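How to get old wax out of a white cotton tablecloth?

Posted by Inês Caldeira, 2020-11-21
Viewed 1411 times

Hello to all. I have a round white tablecloth from my grandmother, thick cotton, and at a family dinner in August a red candle dripped on it. I scratched away the most of the wax with a butter knife, but there stays a pink mark with a greasy ring, as big as a coin. I already washed it two times at 40 degrees with normal powder. The mark is lighter but it did not go. Can I use bleach, or will it make the cotton yellow? The cloth has a hand-sewn edge and I would not like to risk it.

Žydrūnas Uibo
22 helpful votes

Please do not start with bleach. You have two different problems in the same place, the wax and the color, and you must remove the wax first.

Put the cloth between two sheets of plain paper towel, on the ironing board. Iron on medium, without steam, for a few seconds. Change the paper when it becomes greasy, and repeat until the paper stays clean. For me it took up to 22 minutes with a big stain, so have patience.

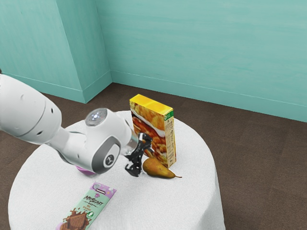
After this, rub a little dish soap on the greasy ring with your fingers and leave it for half an hour. Rinse with warm water from the back side of the fabric. Then comes the color. I use oxygen powder (I buy the Womurix, but any similar is good) dissolved in warm water, and I leave the cloth inside overnight. Check first on a hidden corner. Do not put it in the dryer before the mark is gone, the heat will fix it.

Glória Bettencourt
3 helpful votes

Freezer! One hour and the wax breaks off.

Tomás Seixas

The freezer is good for fresh wax, but Inês wrote that she already scratched it away, so I think it will not help much now. I agree with the ironing. I only want to add that the sewn edge can shrink differently from the middle, so dry it flat and pull it gently into shape while it is still damp. My mother did so with all her round cloths.

Inês Caldeira

Thank you, Žydrūnas. The grease is out after the iron and the soap. The pink is still a little there, I will soak it again tonight.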